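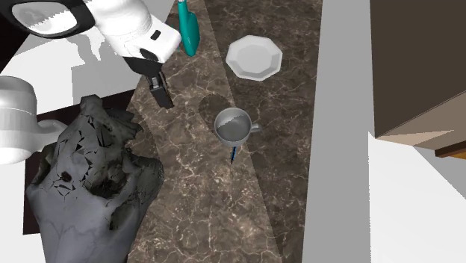 Computer rendering of a robot arm, a marble countertop and a teal spray bottle.

A day at Stinholm: talking with Vilho Nieminen
August 30, 2020

Stinholm is a small amusement park at the end of a county road, with a train, a boat pond, a maze and a carousel that turns slower than any other carousel my kids have been on. We have gone every summer for years. This year I wrote ahead and asked if I could talk to the person in charge while the rest of the family rode things, and Vilho Nieminen wrote back the same evening to say yes, come before lunch, the afternoon gets busy.

We sat at a picnic table behind the ticket booth. Nieminen has managed the park for nine seasons. Before that he drove the train, and before that he sold hot dogs here as a teenager.

"I had one summer away," he said. "I painted houses with my cousin. I didn't like ladders, so I came back."

I asked him to start with the train, which is the reason most people come. The track is 1,126 feet long and goes out past the pond, through a short wooden tunnel and back around the maze. A ride takes a little under five minutes. The park's first owner, Esko Partanen, bought the engine from a park that was closing and laid the first half of the track himself over one winter.

"Esko measured with a rope," Nieminen said. "When we replaced the ties we found that out. There's a bend near the tunnel that doesn't need to be there. He was going around a tree, and then the tree came down in a storm and the bend stayed."

They thought about straightening it. The estimate was more than the carousel repair they needed that same year, and the drivers said kids like the bend because the last car swings out a little. So it is still there. My son always wants the last car for that reason, and I told Nieminen so.

"Everybody under ten wants the last car. Everybody over sixty wants the first one. The middle cars fill up last and we have to ask people to move in."

The park opened late this year. Normally the gates open on the first Saturday in April. This time they opened in the middle of the summer, and only half the usual number of people can be inside at once: 200 in place of 400. Tickets are sold by the half day, and you pick morning or afternoon when you buy them.

I asked if that had been hard on the business. He said yes, and that he did not want to make it sound better than it was.

"We lost the school groups. Those are weekdays in May and June, and they carry the whole spring. We didn't hire for the second snack stand. Two people who have worked here for years didn't get called back, and I had to make those calls. I hope they come back next year. I told them I hope so."

The half-day tickets, though, he wants to keep. Families used to come at eleven and leave at four, so the place was empty at nine thirty and packed at one. Now the lines are shorter all day. He has had letters about it, mostly good ones, and one from a man who was angry that he couldn't stay from open to close. Nieminen wrote back to him and offered a second half day at no charge. He hasn't heard anything since.

The rides are cleaned between groups, and the train runs with every other bench empty. Lauri Lappalainen, the mechanic, put in small signs for the benches that stay closed. Nieminen said the signs were a bigger job than they sound, as the benches are all slightly different widths.

Lappalainen came by while we were talking to ask about a belt for the carousel motor, and he stayed for a few questions. I wanted to know why the carousel is so slow. He said it has always been geared that way.

"It was built for very little kids and their grandmothers," he said. "You can get on holding a baby and you won't lose your footing. We had a new motor put in and the fellow who installed it set it faster. It ran like that for one weekend. I had it turned back down on Monday."

Did people complain about the faster speed?

"No. I just didn't care for it."

The animals on the carousel are repainted in the off season, a few each winter. This past winter it was the two goats and the swan bench. The paint comes from a marine supplier because it holds up to rain, and the colors are matched to chips that Lappalainen keeps in a cigar box. He would not say how many coats. "Enough," he said, and went off to see about his belt.

My daughter is twelve and has decided she is too old for most of it, so I asked Nieminen what the park does for kids that age. He said it was a fair question and he did not have a great answer. The maze is the best bet. It is a hedge maze, and the route is changed every spring by moving a set of gates. There is a stamp card with stations to find. The finished card gets you a free ice cream.

"We thought about a climbing course," he said. "We had someone out to look at the back field. But then you need more staff, and helmets, and a different kind of insurance. I think we're a park for kids up to ten or eleven and then again when you have kids of your own. I'm okay with that."

The maze changes are planned by Nuala Keane, who also runs the front office and answered my first message. I talked to her for a few minutes at the booth afterward. She draws the routes on graph paper in February and tries them out with her nephews once the snow is gone.

"If they're out in ten minutes, it's too easy," she said. "If one of them climbs through the hedge, it's too hard. This year I had to make it all one direction so people wouldn't meet head-on in the narrow parts. That was a real headache. You can't have dead ends if nobody's allowed to turn around."

What she came up with is a set of loops. If you pick wrong you come back to where you were, and you can go around as often as you want. My daughter went in rolling her eyes and was in there for most of an hour. She got four stamps and then the ice cream.

I asked Nieminen about food, since it is the thing other parents ask me about. The main snack bar is open with a shorter menu: hot dogs, fries, a cheese sandwich, fruit cups, and the waffles. The waffle recipe came from Partanen's wife and has cardamom in it. You order at one window and pick up at another. There are more picnic tables than there used to be, spread out along the pond, and you can bring your own lunch. They have never charged for that or checked bags at the gate.

"I don't want to be the guy looking in somebody's cooler," he said.

Prices are the same as last year. A half day is half of what the full-day ticket used to cost, and kids under three are free. The train, the boats and the carousel are all included. The only things that cost extra are food and the little shop by the exit. He knows what parents think of shops by the exit. He pointed out that there is also a side gate by the parking lot and that people are welcome to use it, which I had not known in all these years and will be making use of.

The boats are the one part of the park I have never understood. They are small, they have a crank you turn by hand, and they go more or less where they want. I asked if there was a trick to it.

"Lean back," Nieminen said. "People lean forward because they're working hard, and then the nose digs in and it turns on you. Lean back and crank slow. Conall taught me that."

Conall is Conall Cullinane, who ran the boat dock until he retired two years ago and who still comes by on weekdays with a thermos. He was not there the morning we visited. Nieminen said that was a shame, because he tells the old stories better, including the one about the wedding party that took out every boat in the pond at the same time and had to be towed back in with a rope. I got a short version. The bride's boat was the last one in, and she was still cranking.

I asked what will be different next year. He was careful about that. If the spring is normal, they will open in April again and go back up on numbers. The tunnel needs a new roof either way. They would like to put a proper changing table in the second restroom building, and he told me to write that down so that he would have to do it. I have written it down.

He also wants to extend the season into October, on weekends only, with lanterns along the track. They tried one evening of it two years ago for the staff and their families.

"It was cold and the engine was hard to start," he said. "But the kids talked about it all winter. I'd like to try it with the public. We'd need better lights in the parking lot first."

By then it was close to noon and the morning groups were starting to head toward the gate. Nieminen got up to help fold strollers onto the shuttle cart, and I went to find my husband, who was in the middle of the pond, leaning forward.

If you want to go: Stinholm is open Wednesday through Sunday for the rest of this season. Buy your tickets ahead of time, and call the office if you need to switch from morning to afternoon. Nuala picks up. Parking is free, and the lot nearest the gate has the shade.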